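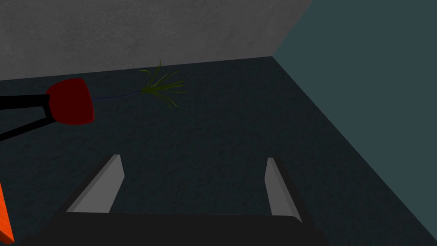

Chapter 7
Storing Root Crops at Home

A root crop is still alive after it is pulled from the ground. It takes in oxygen, gives off heat and slowly uses up the sugar it stored while growing. Good storage slows this down without stopping it. When the roots die, they rot.

In this chapter you will learn how temperature, moisture and air affect stored roots, how to prepare a crop for storage, and how to choose a storage place in an ordinary house.

Key terms: respiration, curing, topping, relative humidity, root cellar

7.1 Why Roots Spoil

Most roots lose quality in one of two ways. They dry out, or they are attacked by mold and bacteria. Radishes, carrots and beets have thin skins and dry out quickly in a warm kitchen. Their leaves make the problem worse. Leaves go on losing water after harvest, and they draw it from the root. For this reason the tops are removed soon after pulling, a step called topping. Cut or twist the leaves off a little above the crown. Do not cut into the root itself.

Potatoes and sweet potatoes are different. They have skins that thicken and heal if the crop is held for a time in the right conditions. This is called curing, and it is covered in Section 7.4.

7.2 The Somgate Growers

Neema Simiyu and Gitau Mwakalinga grow vegetables on a small plot in Somgate. One September they harvested 322 pounds of carrots and beets, and they had no cellar. They packed 200 pounds in damp sand in an unheated shed. The rest went into open crates in a spare room of the house. By midwinter the roots in the sand were still firm. Those in the spare room had gone soft, and most were fed to the goats.

The room was clean and dark, but it was too warm and too dry. We will return to the Somgate harvest in the review problems.

7.3 Storage Inside the House

Many homes have no shed or cellar. A cabinet on an outside wall, away from the stove and the heating, can hold onions, garlic and cured squash for several weeks. These crops like dry air. Radishes and carrots do not - they belong in the refrigerator, in a bag with a few small holes. Drawers are useful for small amounts, but they should be opened often so that the air inside can change.
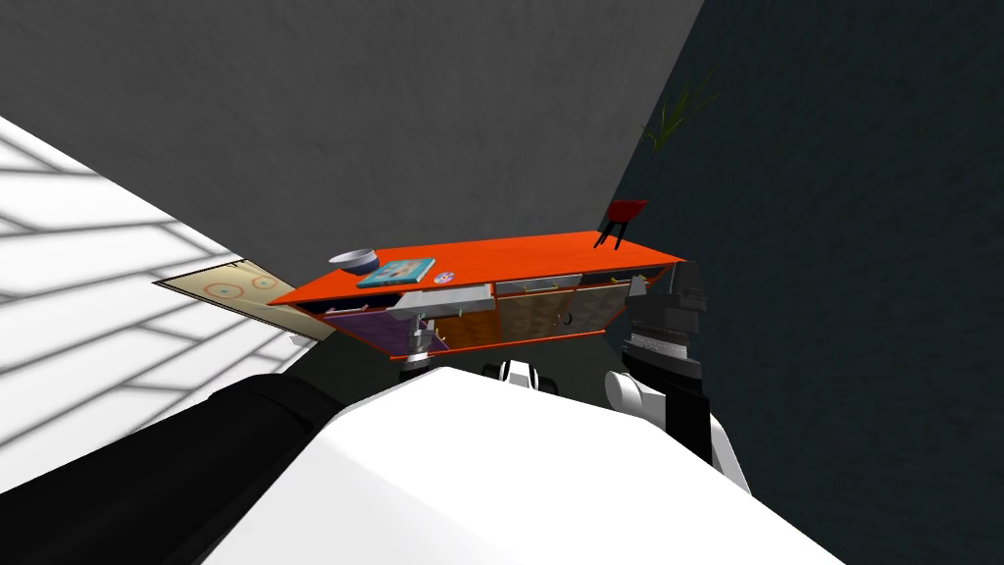 Figure 7.1 A long sideboard with one drawer partly open.

Keep onions and potatoes in separate places. Check every drawer and shelf once a week, and take out any root that is soft, wet or moldy.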